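Workshop > Notes > Grippers

Print this post | E-mail this post

Soft things, and the grippers that hate them

I had planned to spend June writing up the arm controller comparison I promised in spring. Then the replacement pads showed up, I put a set on each hand gripper to see whether they fit, and the controller write-up is now resting comfortably in a folder called "soon."

Some background for anyone who came in through the pancake flipping post. For most of this year I've been testing hand-held grippers, the kind you carry around and squeeze yourself while a camera on top watches what you do. The idea is that you do the chores, the recording goes off to be turned into training data, and one day an arm does the chores instead. So far the score stands at 1843 clips of me doing chores and zero chores done by anyone else.

My old pair was a Bundgaard set, bought used. The Bundgaard is a fine piece of hardware if everything you own is shaped like a brick. The pads are smooth and hard, the jaws close dead parallel, and the trigger has the feel of a good stapler. Give it a box of tea and it will hold that box until one of you retires. Give it a sponge and you get a kind of slow wrestling match, with the sponge bulging out on whichever side you weren't watching.

The black ones I've moved to have blue ridged pads, and the ridges are the whole reason I switched. I wanted to know if they would do better on things that squash. I don't mean squash in general, I mean three levels of it: stuff that gives a little (a rolled pair of socks), stuff that gives a lot (bread), and stuff that is mostly air and has only agreed to be an object for the time being.

For that last group my standard test item is the foam net that comes wrapped around fancy pears. I can't recommend it highly enough. It weighs nothing, so you feel nothing through the trigger. It has holes, so part of what you're pinching isn't there. And it springs back, so if you let go too fast it leaves on its own schedule. It also costs the price of a pear, and you get the pear.

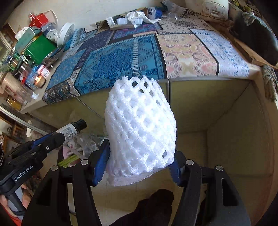 Foam net in the right gripper, small bottle in the left. Big box underneath.

The left hand was on the bottle because two-handed clips are what I'm short of, and because it makes a good comparison. A small hard bottle wants you to squeeze and keep squeezing. The net wants you to stop well before you think you should. Doing both at once is like patting your head while signing a mortgage. I spent the first evening crushing the net every time I tightened up on the bottle, and that one is on me and my wiring, no pad in the world will fix it.

Once I had the two hands filed under separate departments, things picked up. I did 300 lifts with the ridged pads and 300 with the Bundgaard, same net (well, same batch of nets), same box. A lift counted if the net came up, got carried to the other side of the box and went down where I meant it to go. The ridged pads managed 255. I'm keeping the Bundgaard number to myself out of respect for the dead, but it was lower, and I used some language on the recordings that will have to be stripped out before anyone trains on the audio.

What the ridges seem to do is catch the strands. With a smooth pad you need real pressure before the foam stops sliding, and by then you have flattened the tube and it wants to squirt out the top. With the ridges you can close until they just bite and then leave it alone. The trick is leaving it alone. My thumb has opinions.

Now the complaints, so you don't think I've been bought.

The ridges hold on a bit longer than you'd like. When you open the jaws the net sometimes stays stuck to one side and rides along with you to the next job like a burr on a sock. I counted 17 of those, and most of my failed lifts were failures to put down. If you're only interested in picking up, you can ignore this paragraph and have a happier life.

The second complaint is weight out front. After half an hour my wrist knows all about it. The Bundgaard was worse balanced on paper, but I could choke up on the handle and cheat.

Third, the software. I run the recordings through Gitum, which lines up the two hands by timestamp and is perfectly pleasant until one of the clocks drifts. Then it lines up the left hand with what the right hand was doing a moment ago, and you get a very convincing film of a man who cannot pour. I tried Jurix for a week as a replacement. Jurix fixes the drift and loses the trigger position, so you get a perfectly timed record of everything except how hard you squeezed. For a post about how hard you squeeze, that was a short trial.

Several of you have written to ask about the Pranance pads, the gel ones. I have a pair. They are lovely on bread. They also pick up every crumb, hair and bit of fluff in the county, and by the third loaf I was gripping with two small rugs. I'll do them properly once I've worked out how to wash them without the gel peeling off the backing, which it has started to do at one corner.

Next up is wet lettuce, then the controllers. Possibly the controllers, then wet lettuce, if the folder gets any heavier. I still have eleven pears to eat first.

Print this post | E-mail this post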